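Count the homes, then the hours

2019-02-20

Most papers on robot grasping tell you how many hours of demonstrations went into the training set. Very few tell you how many rooms. I think the second number matters more, and I think reviewers should start asking for it.

I work on manipulation learning at Forska, a small group that trains arms to pick up and put away household things. For a long time we did what most groups do. We built a test bench, lit it well, bought a crate of objects and collected grasps on it until the success rate stopped climbing. The bench policy, which we called Plemstead, got very good on the bench. It was trained on 3000 demonstrations, all recorded at the same table by the same handful of people. On objects it had seen before, in the place it had seen them, it succeeded 80 percent of the time. We were pleased with that and wrote it up.

Then we moved the arm into a furnished apartment and ran the same objects again. It succeeded 17 percent of the time. Same arm, same gripper, same weights. Most of the failures happened before the fingers closed on anything. The policy went for the pattern on a rug, or for the edge of a shadow, or stopped short above a bedspread as if it had reached the table. It had learned a great deal about our table and much less about grasping.

The usual answer to a result like this is more data. I agree, up to a point. But more data from the same bench would have done nothing for us. We tried it. Another month of collection moved the apartment number by less than the spread between two runs with different random seeds, so I would call that no change.

What did help was leaving the building. The second set, Wolde, was recorded with hand-held grippers in lived-in homes. A person carries the tool, a camera rides on it, and the policy learns from what that camera sees as the fingers move. There is no arm to ship and no table to level. A collector can record in a bedroom in the morning and a kitchen in the afternoon. The hand-held tools are not new and we did not invent the idea. Our own contribution was to hold the number of demonstrations fixed and change only how many homes they came from.

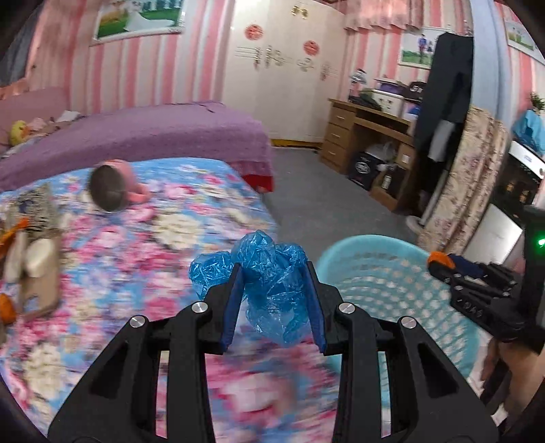 Clutter is the part of Wolde I would defend hardest, and it is the part I was asked to remove. An outside reader of our draft said the home recordings were too messy to learn from and suggested we clear each surface before recording. I understand the worry. A policy that has to find a target among many things has a harder job than one that sees a single block on gray felt. But a cleared surface is just another bench. A blue plastic bag pinched between two fingers over a flowered cloth, with a mug on its side a little way off and a crowded desk across the room, is closer to what the arm will meet on any working day. The bag is a fair test too. It crumples, it lets light through, and one grasp of it looks very little like the next. Cloth with big bright flowers is exactly the sort of background that fooled Plemstead. If we take these things out of the training set, we should not be surprised when the policy fails on them later.

The result, for those who want it in one paragraph: with the number of demonstrations held at 3000, the policy trained across 70 homes beat the policy trained at one table in every home we tested, and none of the test homes were in the training set. It lost to the table policy in only one place, and that was the table. The gap there was small, but it was real and we reported it. If your robot will spend its life bolted to one bench, train it on that bench. I have no quarrel with that. Plenty of useful machines live that way.

There are fair objections. The first is cost. Getting into a home takes permission, scheduling and travel, and a day in the field yields fewer clean demonstrations than a day in the lab. We threw out far more home recordings than bench recordings, mostly for motion blur and for tracking that drifted when the tool turned quickly. I would still make the trade, but I will not pretend it was cheap.

The second objection is harder. When you record in real homes you lose control of your comparisons. Two homes differ in light, furniture, floor, and in what people happen to own, all at once. If a policy gets better after you add homes, you cannot easily say which of those differences did the work. A careful bench study can vary the light alone. Ours could not. Donix, the simulation package we use, lets us change one factor at a time, and we did run that study in October. It suggested that the surface under the object mattered most and the lighting least. I trust the ranking more than I trust the sizes of the effects, because simulated cloth still does not fold or bunch the way cloth does.

The third objection is about privacy, and it deserves more than a line in the appendix. A camera pointed at a bed or a desk also records the pictures on the wall and whatever is on the floor. People agreed to have their rooms recorded. They could look through the footage and withdraw any of it, and a few did. We lost good demonstrations that way, and that is how it should work. Any group that publishes this kind of data should say plainly what people were shown and what they were able to take back.

So my request to reviewers is modest. When a paper claims that a policy works on household objects, ask how many households. Ask whether any of the test rooms appeared in training. Ask whether the surfaces were cleared first, and by whom. If the answer is one room and a clean table, the paper may still be good work, but the title should say "table."

Our own title did not, the first time. We have asked for it to be corrected, and the corrected version will carry both numbers, the 80 and the 17, in the abstract.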